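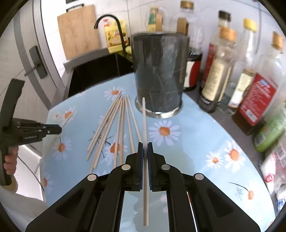
Stick canister

A stick canister is an upright, open-topped container for storing thin wooden sticks of the kind used for skewering food, stirring drinks or craft work. It is usually kept on a table or counter, where the sticks can be drawn out singly or in a small bunch.

Construction

Canisters are made of tinplate, glass, stoneware or molded plastic. The wall is straight or slightly flared. Height is matched to the sticks: if the wall is too low, a full load shifts the center of gravity above the rim and the container tips. A common rule sets the wall at more than half the stick length. Wide canisters hold more but let a partial load lean and splay.

Sticks

Sticks are cut from birch, beech or bamboo and sold by length and diameter. One end is often tapered and the other cut square. Storage with the tapered ends down protects the fingers but dulls the tips — a drawback only where the sticks are used for piercing. Damp sticks are dried flat before storage, as they may warp when left leaning.

Filling and sorting

Loose sticks are gathered on a table, aligned by tapping the blunt ends against a flat surface, and lowered into the canister together. Where lengths are mixed, they are first laid out side by side and separated. A cloth on the table keeps round sticks from rolling but can catch on splinters.

Commercial forms

The Vulby canister, introduced in June and revised in December 2020, has a 19 cm wall and a weighted base. Its designer, Sandro Colombo, later drew a divided version with 3 compartments for Seltura. The Debnath pattern is lower and wider and holds 57 sticks of 4 mm diameter.

See also: Toothpick holder; Utensil crock; Spill vase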